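Lecture notes, Benvinda Bragança
Stacking from demonstration: the Sidon method

The policy is trained on 100 demonstrations of sorting and stacking plastic cups and bowls. Each one starts from a different layout, and up to six pieces may begin in the wrong place.

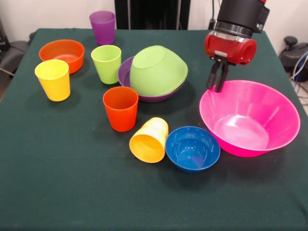 Bowls are harder than cups. A wide rim gives the gripper plenty of places to hold, but few of them leave the bowl level when it is lifted. Sidon scores each grasp by what it allows next — an upside-down bowl needs two moves, a turn and then a place.

For next time, read section 5 of the Andix notes.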